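**遥操作录示范,两只手都夹在前横杆上,合适吗?**

**雨后拧螺丝** 周五 21:40

各位好,又来麻烦大家了。我们小组最近在教双臂机器人摆弄一个白色金属架子,桌上铺了黑塑料布。我用遥操作录了九条,自己回头看,总觉得左右手在“打架”:左边夹住前面的横杆,右边也夹同一根,稍微不同步,架子就跟着扭。
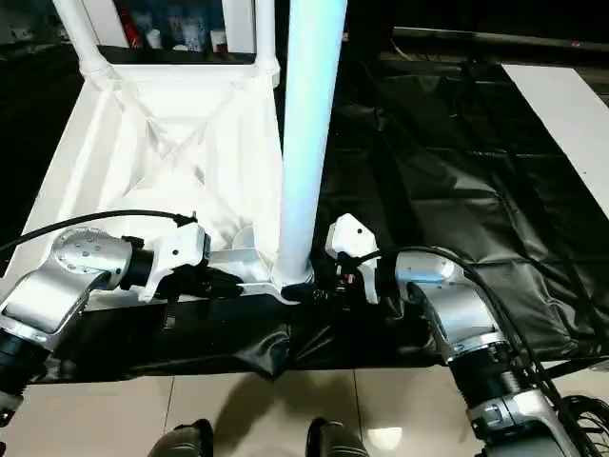
我现在的想法是左手夹稳不动,只让右手带方向,可这样录出来又怕模型学成“左手永远发呆”。有经验的朋友给指条路吧,先谢谢啦!

---

**Yeshi_C**

> 左手夹稳不动

我赞成!我们在 Skirno 那个项目里也是这么过来的,先慢慢录六条干净的,比匆匆忙忙录一大堆强得多。另外夹之前停一下,让夹爪对正了再合,这个小停顿模型学得很快(我当初还嫌它浪费时间呢)。

---

**老潘爱喝茶**

楼上我不太同意哈。双臂的活儿,偏偏要让一只手当台虎钳,以后换个架子就抓瞎了。我更喜欢关掉遥操作,直接用手扶着两条臂走一遍,力道自己心里有数。

---

**Yeshi_C**

手扶着教当然舒服,可一个人扶两条臂,您试试看,胳膊够长吗?😄 我那回练了将近五个晚上,最后还是乖乖回去用遥操作了。

---

**老潘爱喝茶**

哈哈,这倒是,我们那会儿是两个人一起扶的。

---

**雨后拧螺丝**

谢谢两位!那我明早先按 Yeshi 的办法录,下午拉上师弟试试手扶,两边的数据分开存,录完上来贴曲线。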